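## Duvura two-finger gripper kit, after one month of use

I bought the Duvura kit in March for our small repair workshop. We wanted to automate one boring job, which is moving small plastic housings from a tray to the test station. The price was 363 dollars with shipping. For comparison, the ready-made gripper from Sandhu was 944 dollars, and my colleague Meenakshi Agarwal did not want to sign for it.

**What you get.** All structural parts are 3D printed. The finish is matte and you can feel the layers with your nail, but the holes were clean and I did not need to drill anything again. The screws come in one bag, not sorted. Please sort them before you begin. I did not, and I lost a full evening.

**Assembly.** The manual says two hours. I needed three evenings. The chapter about the fingers is good, with clear drawings. The chapter about the wiring is one page, and it seems to be written for an older version of the board. I wrote to the support on a Friday afternoon and Ilango Varghese answered me the same day with a corrected page. For this I give them a good mark.

**Gripping.** The fingertip pads have small holes in rows, and the surface holds better than I expected from printed plastic. Our housings are smooth and a little round, and in a test of 700 picks the gripper dropped 3. With metal parts I was less happy. A steel bracket turned between the fingers when the arm moved fast, so we reduced the speed.

**Cables.** This is the weak point. The kit has no channel or clip for the cables on the outside, and you must decide alone where they go. Leave enough length for the wrist to turn. Hamish Prendergast, who shares the bench with me, bought a roll of textile sleeve from Dakeck and I think it should be in the box from the beginning.

**Spare parts.** You can order each finger separately, and the print files are free after registration. I printed one fingertip on our own machine and it fits, although the recess on the underside needed some sanding.

I would buy it again for light parts. For heavy parts, or if you have no patience with wires, spend more money on something closed. My rating is four out of five, and the missing star is for the wiring page and for the cables, which on our bench still go their own way.

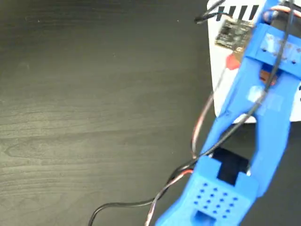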